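Stevens Name Trays: Your Questions
Everything we get asked about our name trays and letter blocks, all on one page. Happy reading!
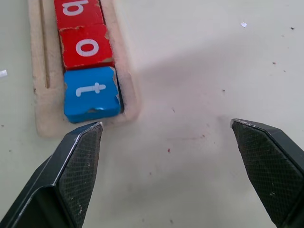
Ordering

How long can a name be?
Our longest tray takes 6 letters. Got an Alexandria in the family? Go for a nickname, or order 2 trays and split it!

Can I mix colors?
Yes, please do! We love seeing what people come up with. Type the colors in the notes box in the same order as the letters.

Do you do accents and other alphabets?
Accents, yes. We're working on Greek and hope to have it by June.

Shipping

Where do you ship from?
Our workshop in Ukeck. Orders over $50 ship free inside the US.

My order says Plusport, but I picked Fasport. Why?
Fasport doesn't deliver to PO boxes, so those go by Plusport. Same price, a little slower.

Care

How do I clean the blocks?
Wipe them with a damp cloth and let them air dry. No dishwasher, no soaking.

I lost a letter!
It happens all the time (couches eat them). Send us the letter and color and we'll make you a new one.

Can I visit?
We'd love that! Write first so someone is in.

Page updated 4 Jan 2018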